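Plurnham Home Kitchen Boards > Food Storage > Condiments and Emulsions

Thread: Opened mayo at room temp -- pH, not egg, is what matters?

n_okoro
Posted February 7, 2025

Splitting this off from the lunchbox thread because it was getting buried. The claim there was that an opened jar of commercial mayo is unsafe after two hours on the counter "because of the raw egg." Commercial mayo in the US is made with pasteurized egg and acidified with vinegar or lemon juice. Salmonella does badly in that. The two hour rule makes sense for potato salad, where the potato raises the pH and adds water. I don't think it transfers to the jar.

Looking for data or a decent counterargument. "My mother always refrigerated it" is neither.

Nnamdi Okoro

brinelevel
The label says refrigerate after opening. That's the counterargument.

n_okoro
The label covers quality and safety in one sentence. Oil oxidation and flavor loss are enough to justify it from the maker's side. It doesn't tell you which one is the limiting factor.

msandhu_n
I ran QC at a dressing plant (Misico, small co-packer, long gone). Agree on the acid, with two caveats.

1. It's the acid in the water phase that counts. Mayo is mostly oil by weight, so a small amount of vinegar goes a long way. Light mayo has far more water and its safety depends on the formula. Don't lump them together.

2. Your reasoning assumes the jar stays clean. A knife that has been through chicken salad brings its own chunk of neutral, wet food. That chunk sits in a pocket at its own pH until the acid works in.

Neelam Sandhu

Umesh B
Point 2 is why I went to squeeze bottles. No utensil, no crumbs.

brinelevel
Squeeze bottles suck air and residue back in through the nozzle. Not convinced they're cleaner.

Umesh B
Cleaner than a butter knife with ham on it.

vsequeira
I logged my own. Two jars of the same full-fat mayo, same lot, opened the same day in March. One in the fridge, one in a cupboard, clean spoon each time, meter calibrated before each reading. No pH drift outside the meter's error on either jar over 34 days. The cupboard jar tasted stale well before the end and had a thin ring of oil at the shoulder. The fridge jar was fine.

That proves nothing about microbes, only that the acid doesn't go anywhere. For the table I leave the jar out through the meal and put it back after. 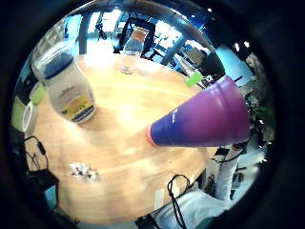
The other variable I'd flag is headspace. A nearly empty jar has a lot of air over a thin film smeared up the walls, and that film oxidizes first. Scrape the walls down or move what's left to a smaller jar. My cupboard jar was less than half full by the end, so some of the staleness is probably that and not temperature. I should have run them both full.

Vasco Sequeira

msandhu_n
Good catch on headspace. What meter? Oil fouls the junction on most glass probes and you get a slow, flat reading that looks like stability.

vsequeira
Waltix bench unit, ordinary glass probe. Rinsed in warm water and detergent between jars. So yes, fouling is possible. I didn't recheck against buffer after each reading, only before.

msandhu_n
Then I'd treat "no drift" as provisional. Spin it down and read the water layer if you can, or at least check the buffer on both sides.

brinelevel
So the one dataset in this thread has a bad probe and no plate counts, and we're telling people to ignore the label.

n_okoro
I haven't told anyone to ignore the label. I asked whether the stated reason for the two hour rule was right. I still say it isn't, for full-fat commercial mayo. Homemade is a separate case and belongs in the fridge.

Umesh B
Does anyone have numbers for the olive oil versions? Mine splits if the fridge runs cold.

vsequeira
Not from me. Splitting is the oil crystallizing and breaking the film around the droplets. Try the door shelf, it's the warmest spot in mine.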